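Kalleck Learning Pages
Robots and Us: Rules for Robots

How do robots and people share a room safely?

When you run in a corridor at school, somebody will probably ask you to walk. The corridor has rules so that people do not bump into each other. Rooms where robots work have rules too. Some are for the people, and some are for the robots.

These pages explain the rules used at the Brernska Robot Hall in Jerkstead, where people teach robot arms to tidy up. The arms practise putting pens, pencils and crayons into bins. Tidying sounds simple, but a pencil is thin, it can roll, and it may be lying at any angle when the robot reaches for it.
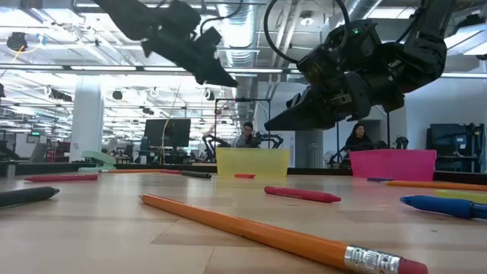

Reading time: 4 minutes

What is a gripper?

A gripper is the part at the end of a robot arm that does the holding. It has fingers that open and close. A gripper does not feel things in the way your hand does, and it cannot tell that something is a thumb and not a marker. For this reason the first rule in the hall is about hands.

Rule 1: Hands stay off the table while the arms are switched on

A robot arm can be quite still and then begin to move without any warning. A person who wants to pick something up from the table must first tell the operator, who is the person in charge of the robot. The operator stops the arms and says "stopped" out loud. Only then may anyone reach in.

A small light glowing on a robot is not enough to go by. Different machines use lights to mean different things — always ask.

Rule 2: Everybody knows where the stop button is

Each robot in the hall has an emergency stop button. Pressing it makes the arms stop moving. Visitors are shown the button before they are shown anything else, and any person in the room may press it, including a child. You will never be told off for pressing it because you were worried.

The buttons are tested every Wednesday, before work begins.

Rule 3: The robot must go slowly near people

This is a rule for the robot. Its speed is set by a computer program called Nyanda, and the operator is not allowed to turn the limit off. A slow arm gives people time to step back. It is also less likely to hurt somebody if it does touch them.

Rule 4: Only the right things go on the table

The table may hold the objects for the task and the bins they belong in. Drinks, scissors and mobile phones are kept elsewhere. Pens and markers should have their caps on.

Who decides on the rules?

Many rules for robots begin with standards. A standard is a written agreement about how to make or do something properly. Experts from different countries meet, discuss what could go wrong and write down what should be done about it. The people who run a robot room then look at their own machines and ask the same kind of question. This is called a risk assessment. The one for the Brernska hall has 53 questions, and it is read through again each August.

Words to remember

Operator: the person in charge of a robot while it is working.
Standard: a written agreement about the proper way to make or do something.
Risk assessment: a careful list of what could go wrong and how to prevent it.

Something to try

Choose a job you do at home, such as laying the table. Write 3 safety rules for a robot that is going to help you — and 3 for the people in the room with it.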